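Teaching by the Hand: a Visit With Ottilie Pichler

When Ottilie Pichler came to Flastdale, the building was still a storehouse for garden furniture. She remembers the smell of it. "In the first winter we worked with coats on," she says, and pours the coffee. Today her group, which carries the name Andia, has 15 people and one long corridor of small rooms, and in each room somebody is showing a task, again and again, so that later a robot can do it.

Pichler studied mechanical engineering and finished in 2005. She wanted to build arms. "All of us wanted to build arms. The teaching of the arm was something you gave to a student in the last month." She laughs about this now. For the past years she has thought almost only about the teaching.

I asked her first about remote control, because it is what most visitors expect. She nodded. The group began that way, with a person sitting at one end of the room and moving two small arms, while two larger arms copied the motion. "It is a good method and we still use it. But you do not feel the cloth. You see that the finger closes, and you must believe that something is between the fingers. People became slow. A person who folds a towel at home without looking needed a very long time for one corner, and after that he wanted a break."

The change came with grippers that are held in the hands. The person does the task directly, standing at the table, and the movement of the hands is recorded together with what the cameras see. No arm is needed in the room. "My colleague Asfaw took them home to his kitchen before I had even given permission," says Pichler. "He came back with breakfast. I mean, with recordings of breakfast."

Laundry is the subject of this season. The project is called Prelurine, a name she refuses to explain, and its goal is modest: clothes go into a basket, clothes come out of a basket, socks find each other. I said that this sounded easy. She looked at me for some time.

"Take a sock," she said then. "A cup has always the same shape. A sock has a new shape each time you put it down. If it lies flat you can pinch it in the middle. If it is crumpled, you must decide where to pinch, and you decide this very fast and you cannot say afterwards how. That decision is what I want to have in the recording."

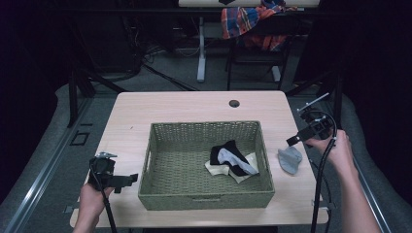
Issue 11, page 27

A gray sock beside the basket, she tells me, is worth more to her than a full basket of folded shirts. The gripper has to come down to the tabletop, close on something thin and then lift over the wicker edge. "Beginners go too high and too careful. They want to be nice to the robot. I tell them, please do it like at home, only a little bit slower."

For the present round the plan asks for 3000 demonstrations. I wanted to know if the people do not become bored. "Of course they become bored! Then the hands get lazy, and lazy hands make bad examples, so we change the person or we change the clothes." Black cloth is unpopular with everybody, she adds, as the folds are hard to find in it, for the people looking at the recordings and for the program also.

And which hand does the work? Here she became quite lively. Many people want to use one gripper only and let the other one hang in the air. Pichler asks them to use both if the task allows it, one to hold the basket still and one to pick, but she does not force it. "If I force it, I teach the robot my own opinion about laundry."

Mistakes are kept too, under one condition: the person must repair them. When a sock falls next to the basket, the recording goes on until the sock is picked up again. In the first months they had deleted such attempts, and she regrets it still. The robot had learned how to place a sock and had no idea what to do with a dropped one – it simply stood there, she says, very polite.

We spoke until four in the afternoon. At the end I asked whether she would let such a machine fold her own washing. She would, she said, but not the bed sheets. For the fitted ones she has no method herself.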